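Salt and Wheat Quotas in the Bollgate Corridor
Term report, Trade and Transport Policy

1. Background

The Bollgate corridor is the rail and barge route that carries wheat from the inland districts to the port at Huvesen. Two governments share it. Until the quota accord came into force in March, each side set its own transit rules, and a shipment could be held at the border for as long as the paperwork took. Our report looks at what the accord says, how it was applied in its first season, and who gained from it.

We chose the topic after a class session on how trade agreements reach the consumer. Most of the coverage we found dealt with the signing. Very little dealt with what came after, such as who gets a slot on a train or what a small mill pays for storage while it waits.

2. What the accord says

The text is short. The inland side may send 641 railcars of wheat per month through Bollgate without paying the transit levy. Anything over that pays the full levy. In return, the port side may send road salt and canned goods inland at the reduced rate. Both sides agreed to a joint inspection post, so that a railcar is opened once and not twice.

Article 6 covers disputes. A complaint goes first to the inspection post, then to a panel with members from both sides. The panel has 17 working days to answer. If it doesn't, the complaint is treated as accepted. We think this is the strongest part of the document, and also the part that the negotiators argued over the longest, judging by the drafts.

The canned goods clause was added late. Retail groups on the inland side had asked for it because packaged food was paying more to cross the border than the raw grain going the other way. It covers canned vegetables, fish and drinks. It doesn't cover glass bottles, and we could not find out why.

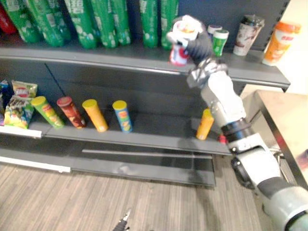 3. Sources and method

We used the published text of the accord, the monthly railcar counts from the inspection post, and the price lists of two grain traders, Zindmont and Lindqvist. King-fai Chuang collected the counts and put them in one table. Man-lok Lui read the price lists and did the interviews by phone. We wrote the report together.

The counts have a gap. In the second month the post changed its form, and railcars that waited overnight were entered under both dates. We removed the repeats by matching car numbers. Where a number could not be read in the scan, we left the entry in.

4. Results

In the first full month 679 railcars went through, so 38 paid the levy. Nearly all of those belonged to small shippers who had booked late. Zindmont and Lindqvist had both reserved their slots before the quota opened.

Storage prices at Huvesen went down, but slowly. Waiting time at the border dropped much faster. One mill told us it used to plan for a wait of up to 125 hours and now plans for one night.

The price of flour in inland shops did not change in the period we looked at. We expected this. Mills buy ahead, and most of the flour on sale was ground from wheat bought under the old rules.

5. Discussion

The quota works for large traders. It is less clear that it works for anyone else. Slots are given out in the order that requests arrive, and a company with its own booking staff will always be early. We suggested in our draft that part of the quota be held back for shippers with fewer than ten railcars a month. 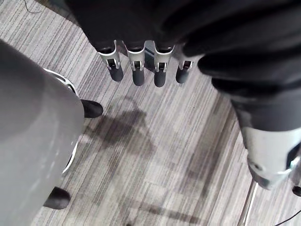 King-fai Chuang disagreed with holding slots back, and asked that the objection be recorded. Reserved slots that go unused are lost for the month, he wrote in his notes on the draft, and the accord has no rule for passing them on. A lower levy for small shippers would cost the two governments some income but would leave every slot open to whoever has grain ready.

We kept both proposals in. The accord is due for review after its second season, and either one could be added without reopening the main text.

6. Limits of this report

We only covered one season. We did not speak to anyone at the inspection post, and the barge figures were not available to us, so everything above about volume refers to rail.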